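Keeping Wood in the Kitchen: A Comparison of Two Oil Finishes

Zohreh Babaei
Materials and Design, Irkau College

Background

My grandmother's kitchen had a wooden bench, wooden spoons and a bread board that had gone grey in the middle. When it was replaced, everything new was laminate or stone. I wanted to find out how much work it takes to keep bare wood looking decent in a kitchen, and whether the type of oil makes much difference.

Wood moves as it takes in and loses water. It swells across the grain, hardly at all along it, and a board that gets wet on one side only will usually cup. Oil does not stop this. It slows the water down, and it fills the surface so that stains have less to soak into. Most of the advice I found agreed on that much and disagreed on nearly everything else, including how many coats to use and how long to wait between them.

Materials

Offcuts of beech and radiata pine came from Amarasinghe, a joinery near the college that sells its scraps by the bag. I cut each one to the same length and width on the workshop drop saw. The beech was all from one plank. The pine was a mix, and some pieces had knots, so I left those out of the staining test.

The two finishes were Prostska, a raw linseed oil, and Skumeretti, a blend of tung oil and citrus solvent. Both were sold in 1,000 mL tins. I used less than a quarter of each.

Method

Every piece was sanded by hand, finishing with 1,000 grit wet-and-dry paper used dry. This was probably finer than it needed to be. My teacher pointed out that very fine sanding can close up the surface so that it takes less oil, and if I did the project again I would stop at a coarser grade.

Each oiled piece had 2 coats, wiped on with a cotton cloth and wiped off after fifteen minutes. The used cloths were laid flat outside to dry before going in the bin, as linseed rags can heat up by themselves if they are left bunched together. The pieces then sat on a rack in the store room until they no longer felt tacky. A third set was left bare for comparison.

There were three tests. For the water test, I put a measured drop on the surface and timed how long it stayed standing. For the stain test, I left beetroot juice, black tea and turmeric paste on the wood overnight and scrubbed them off in the morning with dish soap. For the wear test, each piece was washed and dried every school day through August and photographed under the same desk lamp.

Results

Water stood longest on the Skumeretti pieces, on both kinds of wood. Linseed came second. On bare pine the drop began to spread almost straight away and left a raised, furry patch once it had dried.

Tea came off both oiled sets well. Beetroot left a faint pink ring on the linseed beech and a darker one on the bare beech. Turmeric stained everything. I scrubbed one piece until the grain lifted and it was still yellow.

The wear test was closer than I expected. By the end of the month both oils had lost most of their sheen, and the colour of the two sets was hard to tell apart. The linseed had darkened the pine from the start and it stayed darker. The bare pieces had gone rough and pale — two of the pine ones had also cupped enough to rock on a flat table.

Drying time was the biggest practical difference. The tung blend could be handled the next day. The linseed stayed sticky for more than a week, and dust settled on it.

Problems

The store room was cold and damp for part of the month, which would have slowed the drying. I also ran out of beech and could not repeat the stain test on fresh pieces. Scrubbing by hand is not very even, and I scrubbed harder on the days I was annoyed with the turmeric.

I logged each wash in seconds, and the total for one set of pieces came to 3,635. This is a little over an hour of washing, all in cold water. A real chopping board would get hotter water and knife cuts as well.

Use at home

For shelves, drawers and boxes either oil would do, as they rarely get wet. For a cutting board I would choose the tung blend and plan on a fresh coat whenever water stops beading. Boards should be dried standing on edge so that both faces get air. None of them should go in the dishwasher.

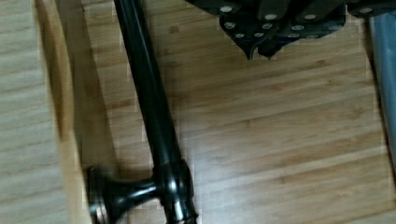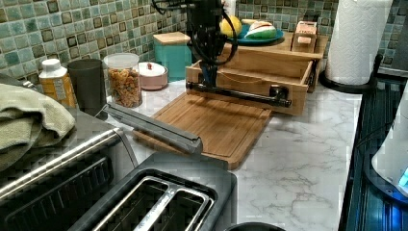
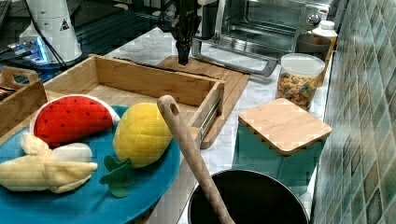
Figure 4. Light wood in the home: with a black metal rod (first), as a drawer with a pipe-style handle (second) and as a cutting board on a white marble countertop (third).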